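Progress report to Govgate, June
Project: Prerneck workroom, Rernitz

The clearing of the workroom is under way. The wooden staircase stays where it is, and so does the round white table. Equipment and boxes are still standing along the back wall and will be sorted next. We have spent 667 of the 2000 budgeted, mostly on shelving and storage crates. The shelving is due before the end of the month.
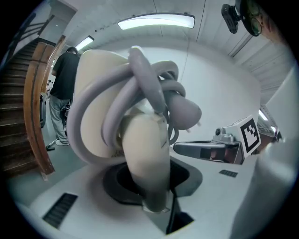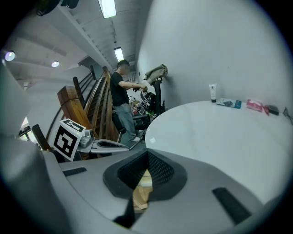
When will the back wall be clear?
Once the shelving is up. Fitting it takes one working day, and the boxes can be moved onto it the same afternoon.

Of the 100 crates ordered, 73 have been delivered. The supplier, Kazlauskienė, will send the rest at no extra charge. We do not expect to ask for more money in this period. The next report will include the final list of items kept.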